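Search this site
Search
Go

The play kitchen corner - gallery

Joaquín Navarrete

I look after the toys at the Okham playroom, and the play kitchen is the part that parents ask me about most. They want to know how it is laid out, what goes on the hooks and what to buy if they are putting one together at home. I have put two pictures on this page with some notes on the parts of the unit and how we use them. It is meant for people who are thinking of setting up something similar, so I have kept to the practical points.

We have had the kitchen since January. It replaced an older one, a Hepburn, which had a painted door and a sink but nothing above the worktop. Children used the Hepburn mainly as a cupboard. With the new one they stand at it and cook, and I put most of that down to the upper half - there is something to look at and reach for at head height.

The budget for the whole corner was 30 pounds for loose pieces, with the unit paid for separately. We spent it on pans, utensils and a bag of play food.

The shelf and the wall 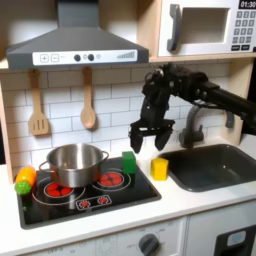 Utensils are best kept on show. In our old kitchen they lived in a tub, and the children tipped the tub out every time they wanted one thing from it. On this one the slotted spatula and the wooden spoon hang against the white tiles, just below the hood, and most children will put them back without being told. I would not hang more than a few things in that space, as they knock together and end up on the floor.

The shelf runs across above the tiles, with the hood and the microwave up against it. The hood has plus and minus buttons on its front strip and a row of bars that looks like a fan speed meter. Children of four and up take an interest in the bars. Younger ones go for the knobs.

The microwave display reads 01:30, which has become the cooking time for everything from soup to birthday cake. One girl told me firmly that a potato takes 01:30 and so does a pizza. We now use it for a bit of counting practice with the older group.

The tap is grey and stands at the sink. Washing up is a popular job, more so than I had expected, and we keep a small cloth nearby for it.

The hob

We allow one large pan and one small one out at a time. When there were more, they were stacked up and carried off to other parts of the room, and the hob was left with nothing on it. The spare pans go in a lidded Parkeo box on the high shelf in the store, and I swap them over every 12 sessions or so that they all get some use.
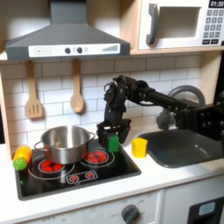 Metal pans have lasted better than plastic ones for us. They can be washed properly and they make a good noise when stirred with a wooden spoon, although you may not want that at home. The steel pot with the two looped handles is easy for small hands to lift from both sides. It does pick up fingermarks, and I wipe it over at the end of the day.

The hob itself has red burners with white rings printed round them, and two red dials on a little panel at the front. A damp cloth is enough for cleaning. Please do not use a scouring pad on a printed surface of this kind - we spoiled the top of the Hepburn that way.

Play food goes wherever the children leave it, usually on the corner of the hob. We have 8 pieces out for a normal session. Yellow and green vegetables get chosen first, for reasons I have not worked out. Anything with a bumpy surface needs a soft brush as well as a cloth.

Cleaning and storage

I use Kurnident wipes on the handles and knobs and plain soapy water on the rest. The utensils are wood, so they are wiped and dried straight away and never left to soak. Check the hooks now and then, and push them back in if they have worked forward.

If you would like measurements for the unit, write to me at the playroom and I will send the sheet.

Contact the playroom | © Okham Playroom | Page updated 21/01/2020 | Back to top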